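About Us

Brodmont Alterations & Mending
Hems, zippers, linings, wool repair. Walk in or drop off.

Short version: we fix clothes. Been doing it on the same block since before the bakery moved in, and the bakery thinks it was first. It wasn't.

Longer version, for those who keep asking at the counter. Brodmont started as one rented window with a sewing machine in it and a hand lettered sign that said HEMS. Only hems. Then people brought in zippers, so we did zippers. Then a man came in with a wedding suit and a torn sleeve lining, wedding same day. Stayed late. Linings went on the sign the next week.

The name is from the street the first shop was on. Street got renamed, we kept ours.

What we do

Pants and skirts, shortened or let down. Let down only if there's cloth to let down, please check inside the hem before you drive over. Jacket sleeves from the cuff or the shoulder, shoulder costs more and takes longer. Zippers on nearly anything, including boots if the shaft is soft enough. Coat linings, full or partial. Moth holes in knits, rewoven or darned, your pick. Curtains, yes. Boat covers, no, we tried.

Leather we send out to Leitner, two towns over. They've got the heavy machines for it and we don't. Add a week. You drop off and pick up here, same ticket, you don't have to go see them.

Dry cleaning is not us. The sign next door is a different business and thier phone number is on their own door.

The Eline line

A few years back we had bags and bags of offcuts and nowhere to put them. Good wool mostly, some tweed. So we started making things in the slow months. Cushion covers, kids' vests, hot water bottle sleeves, a winter hat with ear flaps that does better than anything else we make. That's Eline. Small labels, sewn by hand into the left side seam. We made 334 pieces last year and sold most of them off the rack by the door. No two match. If you want a pair of matching cushions, tell us early, we have to hunt for the cloth.

No online store for Eline. People ask. We'd have to photograph every single one and there isn't time. 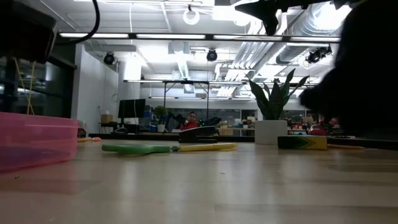

Prices and how long it takes

Plain hem, two to four working days. Zipper, same, unless we have to order it. Lining, two weeks, three before the holidays. Prom season is its own thing: anything beaded has to be in by the first week of May or we can't promise it. We say this every year. Every year somebody comes in on a Friday afternoon with sequins.

Price list is on the wall and we go by the wall. If a job looks bigger once we open the seam up, we call before going any further. You can say no and take it home, no charge for looking.

Deposit only on linings and on anything where we're buying fabric for you. Cash, card, both fine.

Please wash it first. Washable things washed, wool aired out at least. We will send it back home with you, politely.

Classes

Mending class in the back, Saturday mornings, 10 to noon. Bring one thing that needs fixing and a pair of scissors you like. We have thread, needles, patches and machines to share. First hour is buttons and hems by hand, second hour is whatever you brought. Total beginners are fine, that's most of the room. We've had 107 people come through since it started and a good number now fix their own stuff, so that's less hemming for us. Oh well.

Kids from ten up, with a grown up staying.

Next thing we'd like to run is a darning evening for people who work Saturdays. Waiting on a better lamp and a few more sign ups. Leave your name at the counter.

The rip pile

Clothes not picked up after six months go to the rip pile, which means class practise or Eline scraps. We call twice before that happens. If your number changed, tell us! There was a very nice green coat once and we still feel bad about it.

We also take donations for the pile. Wool, cotton, denim, linen. Clean. No stretch velvet, no fur, no pillows. Buttons always, any kind, jar is by the register.

Thread

Asked about a lot, so: we use Breltar thread for nearly everything, 675 shades in the drawers last time the order sheet got done. Matching is done by the window in daylight, so late drop offs in winter get matched the next morning. If you want a contrast color, say so on the ticket. Otherwise we'll match.

Where and when

Corner shop, blue door, buzzer if it's locked. Open from 9, closed Sundays and Mondays. Parking behind the building, two spots are ours, the rest aren't and they do tow. One step at the front. If the step's a problem, ring and we'll come out to you, pins and all.

Phone is best before noon. Email gets answered, slowly.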